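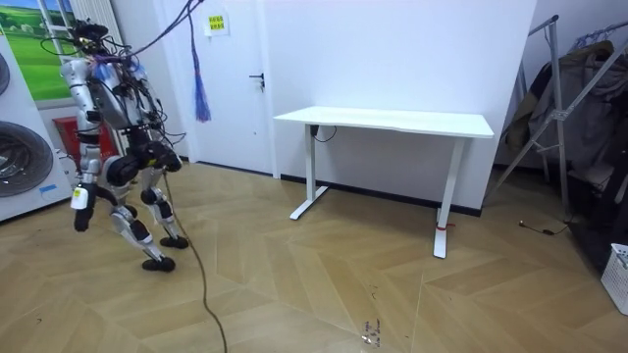 Trilok Grewal reckons I've left it far too late to be reviewing a kicking tee, seeing as half our league bought the Zoreritz last season and the other half borrowed one and never gave it back. Fair enough, Trilok, and thanks for writing in. But I don't like to say much about a piece of gear until I've had it out in proper weather, and I've now had a full season with this one, so pour yourself a coffee and we'll go through it.

For those who are new to the page, I kick for a senior men's touch-up side that plays the Canadian game, twelve a side, on whatever field the city will give us. I'm not a big leg. On a good evening with the wind behind me I'm decent from the 35, and on a bad one I've been known to hit the back of my own centre. I also help out with the junior kickers before practice, which means any tee I own gets used by a dozen kids as well as by me.

The Zoreritz is a one-piece rubber tee with a two-position cradle, and it comes in orange or a sort of lime colour. I paid for mine myself. It weighs 305 grams on my kitchen scale, quite a bit heavier than the old Yazzie I'd been using since high school, and I noticed that straight away in the best possible manner - it stays where you put it! We play on an exposed field up by the reservoir, and the Yazzie used to go tumbling off toward the bench every time the wind got up. The Zoreritz just sits there.

The cradle is the thing everyone asks about. There's a low side, which holds the ball nearly upright, and a high side that leans it back a touch. I do all my kickoffs from the low side and get a nice end-over-end ball that hangs long enough for our cover team to get down under it (most of them, anyway, and Barrett Dvorak eventually). The high side took me longer to like. I kept getting under the ball and sending up these lovely tall kicks that came down around midfield, and it was Anika Zamora who told me to move my plant foot back a few inches. After that it behaved itself. If you're a younger kicker still sorting out your steps, I'd start on the low side and leave the other one alone until your approach is the same every time.

Grip on the ground depends on the surface. On artificial turf the little studs underneath bite in nicely and I never had it slide. On natural grass in September it was just as good. Come late October, when our field is more mud than grass, the studs clogged up and I was scraping them out with a key between kickoffs. The Yazzie has a flat base and never had that trouble, so there's one point to the old fellow. I've since taken to carrying an old toothbrush in my kit bag, and it does a tidy job.

As for wear, I kept a tally in the back of my notebook, mostly because Thaddeus Zamora bet me I couldn't. Between games, practices and the junior sessions it took 481 kicks from me alone before the season finished. One of the four prongs has a small nick in it and the colour has faded on top, but the rubber hasn't split. It did go stiff on the really cold nights. I'd keep it inside your jacket until you need it, as a stiff prong will knock the ball off its spot just as you start your run.

I should mention the Idatero as well, since Blair Drummond swears by hers and let me have it for a couple of practices. It's lighter and folds flat, and the cradle is a bit kinder if your ball is worn smooth. For a kid who forgets everything at home, something that fits in a sock is a fine idea. I found it a little springy under a full kickoff, though, and I went back to the Zoreritz for games.

My grumbles are small ones. The drawstring bag it comes in fell apart by Thanksgiving. The lime colour disappears completely on green turf, and our poor ball kid spent ages hunting for one after a kickoff return, so do get the orange. And I wish there were a hole in it for a cord, the way the Yazzie has, because retrieving it with a tug is one of the simple pleasures of the job.

Would I buy it again? I would, and I have - there's a second one in the junior bag now, with our club name on the bottom in marker. If you mostly kick on turf, or your home field is as windy as ours, it's well worth the money. If you play deep into the fall on grass, bring the toothbrush.

Next month I'm hoping to get to the gloves that several of you have been asking about, once my thumb is out of its splint.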